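Why does our parish have two patron saints?

St Verine's in Witley has a second saint on the noticeboard, a St Nkosi, and the leaflet skips over him entirely. Is this allowed, or did someone lose an argument?

Preltance

Allowed. When two parishes merge they often keep both names, so that everyone can be equally annoyed. Ask to see the old registers.

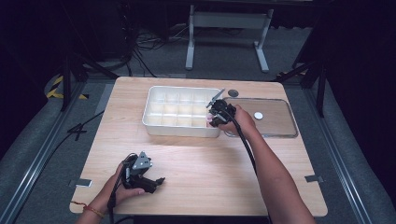 Trays on the table, May

Dariusz Laskowska

Merger, as above. A church keeps its own dedication, but the parish can take a new title or a double one. Ours has 123 households and two feast days, and I have been asked to bring cake to both. The diocesan archive will have the decree, filed under whichever name you try second.

wellgate50

pretty sure you can have 100 if you want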